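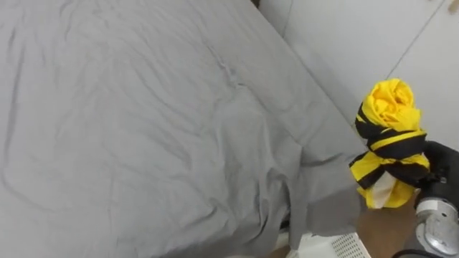
Imad Smadi wants to know how many examples is enough before the first training run, and so do I, because the two of us are splitting the recording. The task is picking up cloth with one arm in a bedroom and putting it in a crate. We have 95 episodes saved. The Sestmont guide says 2,000, which would take us through May. Do we keep going or train now?

Posted in Home Robotics Help

Irkbridge
Train now. You won't learn what is missing from your set until you see the arm fail at something. I ran my first one at 95 too, by chance, and it closed on thin air half the time, but it told me I had almost no starts with the cloth near the bed. I recorded more of those and stopped at 256. That was plenty for one room.

Change the cloth often. Striped and plain ones don't look alike to the head camera, and a rolled-up piece grips nothing like a flat one. Move the crate a little between episodes too. Throw out any take where you paused to think with the gripper closed, or it will learn the pause.

Tuvumska
2,000 if you want it to work in other people's houses.

Hijazi
Agree with training early. Check your frame rate first. I lost 36 episodes because the wrist camera was saving at half the speed of the head camera and I didn't look until the end. Also write down who drove each episode. Two people move differently, and you may want to train on one driver's takes alone to compare.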